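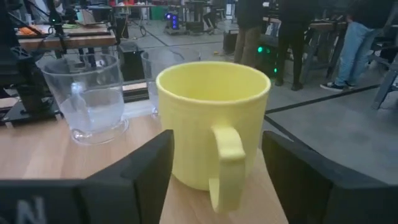

The draw in Osov

The Regional Court in Osov assigns its cases by lottery. This is written into the court's own rules in a sentence so plain that it must have slipped past the drafters: every new case goes to a judge chosen by chance, on the day it is filed, and the result is not changed. The lottery is run by a program called Dustus, which is sold by a company called Stivis and maintained, as far as I can tell from the contract, by whoever at Stivis picks up the phone.

Regular readers will remember that I wrote about the Rana waterfront case in the winter, and that I promised to leave it alone. I'm breaking the promise. The court's judicial board put out its report on the draw on May 31, 2018, late in the afternoon, in the form of a scanned document that can't be searched. I have read it so that you can get on with your lives.

A short refresher for those who joined since. The old Rana docks were sold by the city to a developer at a price that struck several people as friendly. One of the losing bidders sued, and so did a tenants' group, and then the regional prosecutor filed charges against two former members of the city council. Each of these was a separate filing on a separate day, and each should have gone through its own draw. All of them landed with the same judge, in a building full of judges, and he happened to be the one who had spent part of his earlier career advising the city on property matters.

Chance does that kind of thing. People win raffles twice. The defense lawyers were very calm about it, and one of them told the local radio station that questioning a random result showed a poor understanding of mathematics. The tenants' group, whose understanding of mathematics is apparently as poor as mine, asked for the logs.

It took them until December to get an answer, and the answer was that there was no such thing as a log. The court president's office explained that Dustus produced a result and the result was placed in the file. What else would anyone want? The group's lawyer wrote back to say that the contract, which the court itself had posted online, required the program to keep a record of every draw, including the time, the list of judges who were in the pool, and the name of the person who started it. The court president's office then discovered that there was such a thing as a log, and that it was confidential.

That was where I left things in the winter, and it is the board's report that finally tells us what is in there. I'll give you the parts that matter and spare you the section on server backups, which is long and has a diagram.

First, the program itself seems to be fine. The board had it tested by an outside lab, and when all the judges are in the pool it picks them with no favorites. Everyone who was hoping for a villain in the code will have to be disappointed. Stivis put out a statement within the hour saying it had been fully cleared, and I suppose it has been, in the way a pair of dice is cleared when somebody else has been putting a hand over the cup.

Second, the pool is where things get interesting. Before each draw, a clerk can mark a judge as unavailable, for illness or vacation or because the workload is too heavy. There is a drop-down menu for it. One of the choices on the menu is "other." On each of the days the Rana cases came in, nearly every judge in the civil and criminal divisions was marked as unavailable, and the reason given was "other." Within minutes of the draw they were all available again. It must have been a tiring sort of day, everyone falling into other and climbing back out.

The report calls this "an irregular use of the availability function." It doesn't say who did it. The log has the name of the user account, and the account is called "office," and the password to "office" was on a card in a desk drawer, where any of the staff could find it. The board interviewed the staff. All of them knew about the card and none of them could recall using it. The board found them credible, every last one, and moved on to its recommendations.

Third, the rule that a result can't be changed has been read by the court in a rather creative way. Under the older procedure, a draw could be canceled if there was a typing error in the filing. The log shows that the first of the Rana cases was drawn, went to a judge with no connection to the city, and was then canceled over an error in the spelling of a street name. It was filed again after lunch with the street spelled the same way.

I called Shinji Ishida about this. He teaches court procedure, sat on the working group that drew up the lottery rule in the first place, and is the only person I know who gets visibly happy when you mention case allocation. He wasn't happy this time. "We argued for months about how random the draw had to be," he told me. "There was a man from the ministry who wanted a physical process with atmospheric noise. We spent one morning on who would be allowed to take people out of the pool." He thinks the rule is sound and that the menu should never have had an "other" on it. He also thinks the cases should be drawn again, all of them, in public, and that anything already decided in them should be treated as not having happened.

The board doesn't go that far. It recommends a new password policy. It recommends training. It recommends that a judge marked as unavailable for reasons of "other" should have those reasons set out in a free text field, and you may picture for yourselves what will be typed into it. On the cases, it says the parties are free to raise the matter with the court. The court they'd be raising it with is the one they've got, and the motion to remove the judge would go, under the ordinary rules, to a panel picked by Dustus.

The judge himself has said nothing, which is proper, and has kept the cases, which is less so. I want to be fair to him here. Nothing in the report suggests he knew how the cases reached him. A judge opens a file and there it is. But he did know where he used to work, and the rules on stepping aside don't need a log or a lab. He could have asked to be taken off on the first day. The form for it is 2 pages long, and the second page is for the signature.

What happens next depends on the appeals court, where the tenants' group has said it will file this month. Their argument is that the right to a judge assigned by law means something, even in a dispute about docks, and that a lottery with one ticket in it is an appointment. The prosecutor, who you'd think would want his charges to survive a challenge, hasn't joined them. His spokesman says the office has full confidence in the court. The spokesman was asked if he'd read the report and said he had full confidence in that too.

Money, because several of you asked. The suit has so far cost the tenants 3000 in filing and copying fees, in a group whose annual dues would hardly cover the stamps. Of that, 2000 went on the request for the logs alone, since the court bills by the page and chose to print them one draw to a page in large type. They have asked for it back. The request has been given a number and will be assigned to a judge in due course.

A few housekeeping matters. I made an error in the winter piece: I wrote that the Osov court started using Dustus before the docks were put up for sale, and it was after. Thank you to the reader who wrote in about it, and then wrote in again. The scan of the report is on the board's site under "Notices - General," below the item about the parking lot. If any of you have typed it up, or know a clerk in one of the other courts that bought the same program, please write. I would very much like to know what's on their menu.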